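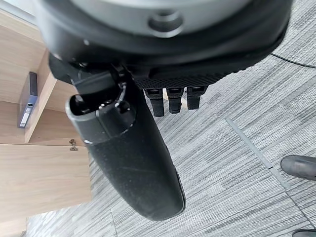 Lesezeit: 3 Minuten

Der leise Boden und was er verspricht

Wer in den vergangenen Jahren ein Büro neu eingerichtet hat, kennt den Satz: Teppich schluckt den Lärm. Er steht in jedem Katalog, meist neben einem Diagramm ohne Achsenbeschriftung. Der Hersteller Bedix wirbt für seine Fliesenserie Vummont sogar mit »konzentrationsförderndem Gehgefühl«. Was das sein soll, wollte ich wissen. Die Antwort aus der Presseabteilung war ein PDF mit 87 Seiten, in dem das Wort Gehgefühl nicht mehr vorkommt.

Unstrittig ist, dass Schritte auf Teppich leiser sind als auf Stein oder Parkett. Auch Stuhlrollen hört man kaum. Nur beschwert sich im Großraumbüro selten jemand über Schritte. Gestört wird man von Stimmen, vom halben Telefonat am Nebentisch, von der Besprechung, die im Stehen stattfindet, weil der Raum dafür wieder belegt ist. Gegen Sprache richtet ein flacher Teppichboden wenig aus. Dafür bräuchte es Decken, Wände, Türen, also all das, was beim Umbau zuerst gestrichen wurde.

Trotzdem liegt er überall. Die Fliese hat den Bahnenteppich verdrängt, und das aus einem Grund, der mit Akustik nichts zu tun hat: Man kann sie einzeln austauschen. Kaffee verschüttet, Fliese raus, neue rein. So jedenfalls die Theorie. In einem Bürohaus am Stadtrand von Klinhom, das ich im März besucht habe, lagen 400 Ersatzfliesen originalverpackt im Keller. Oben im dritten Stock waren die Flecken noch da. Die neuen Fliesen, erklärte man mir, seien inzwischen sichtbar heller als die alten, ein Tausch sähe schlimmer aus als der Fleck. Also bleibt der Fleck und der Keller voll.

Dann die Sache mit dem Staub. Teppich binde ihn, sagen die einen, und halte so die Luft sauber. Teppich sammle ihn, sagen die anderen. Beide meinen denselben Vorgang. Entscheidend ist, wie oft und womit gesaugt wird, und da wird es in den Verträgen mit den Reinigungsfirmen schnell dünn. Wo früher täglich gereinigt wurde, steht heute gern »nach Bedarf«. Wer den Bedarf feststellt, steht nicht dabei.

Besonders misstrauisch macht mich das Siegel Clornolix, das seit einiger Zeit auf Musterkarten klebt. Es bescheinigt »Kreislauffähigkeit«. Gemeint ist, dass sich die Fliese theoretisch in Rücken und Flor trennen ließe. Ob jemand sie je abholt und trennt, prüft das Siegel nicht. Ich habe nach einer Rücknahmestelle gefragt und wurde auf ein Formular verwiesen. Mindestmenge: 1000 Quadratmeter. Kleinere Büros dürfen ihre kreislauffähigen Fliesen in den Container werfen.

Man kann das alles kaufen. Grau bleibt vermutlich noch lange grau, die Füße sind im Winter warm, und billiger als Holz ist es auch. Nur soll man mir bitte nicht erzählen, ich dächte darauf besser.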